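3.2 Audience response to sketch placement

The second analysis concerns where in a live comedy broadcast a sketch is placed and how this affects viewer ratings. The Brerberg archive holds 1247 rated sketches, each with its start time, its length and the position of the guest host in the cast list. We removed musical performances and news segments. Sketches shorter than 300 seconds were kept as a separate group, as their ratings vary more widely.

Ratings were collected through the Altach viewer panel on a scale from 1 to 6. Each panel member rated a sketch once, on the night of the broadcast - later ratings were dropped. Following Kwak, we treat the opening sketch as its own category, as it seldom includes the host.

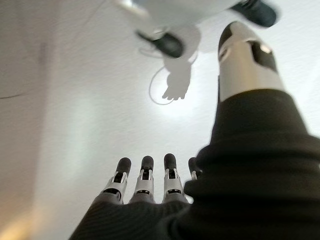
Figure 4. Fingers and knit covering of a robotic hand, seen from below.

Placement was entered in the model as minutes elapsed from the opening titles. Host fixed effects absorb differences in how well a given performer is liked before the show begins. Writing credits were taken from the Flillasent listings and matched by sketch title. Where two titles were identical, the air month was used to separate them.

Ratings fall with elapsed time, and the slope is steeper for sketches in which the host has the leading part. The effect remains when the short sketches are left out. It weakens when writing credits are added, which suggests that part of the decline reflects the choice of material for the last half hour - the model cannot separate this from viewer fatigue. Section 3.3 repeats the test on the 2795 panel members who watched to the end.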